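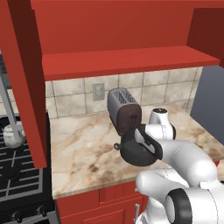

A small pan, a toaster and a marble countertop.

Hi, and welcome to Plustine! I'm the person behind the name, and most days I'm also the one who answers your emails, so if you write to us you'll probably get me (with a coffee going cold next to the keyboard).

I write grant proposals for small non-profits. Food pantries, after-school music, a river cleanup crew, a group that fixes up donated bikes – if you do good work and you hate filling in forms, we'll get along fine. I started out on the other side of the table, reading applications for a family foundation called Stetsiuk, and I read 725 of them before I left. You learn a lot from a pile like that! Mostly I learned that wonderful groups were getting turned down over a budget that didn't add up, or a cover letter that took four pages to say what they wanted the money for.

So in August I rented a desk, bought a second-hand printer and began helping people one at a time. My first client was Stelovine, a reading program that needed new books and a van that would start in winter. We got the books. The van took two more tries and a very patient board.
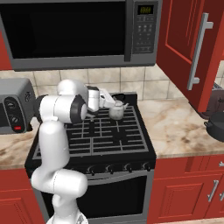
Since then the work has settled into a rhythm I really like. We begin with a long phone call, and I mean long, where I ask you what you do all week and you tell me, in your own words, without the mission statement. I type the whole time. Then I go through my list of funders – there are 313 on it right now, and I check the deadlines myself – and send you back the ones I think are worth your time. Sometimes that's 20 names and sometimes it's 4. I'd much sooner give you a short list than have you spend your evenings chasing money that was never meant for a group like yours.

After that we write. I do the first draft, you mark it up, I fix it, and we go back and forth until it sounds like you. I charge a flat fee, agreed up front. I don't take a percentage of any grant, and I never will, so please don't offer (people do, and it's very kind, but no).

I also keep a calendar of report dates for every client, and I'll nag you about them. Funders remember a late report! When I took on Alulov, a community garden with two overdue reports and a shoebox of receipts, I asked them afterward how the whole thing had felt from their end.
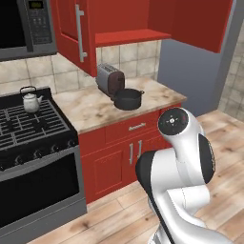 We were dreading it, to be fair, and we nearly didn't send you the shoebox at all. But you asked for one receipt at a time and the reports got done, and now we start the next one the day the check comes in. – Alulov

I've kept that note pinned over my desk ever since.

If you'd like to talk, use the contact form and tell me a little about your group and any deadline you're worried about. The first call is free, and mornings are best for me.

Page last updated December 3, 2021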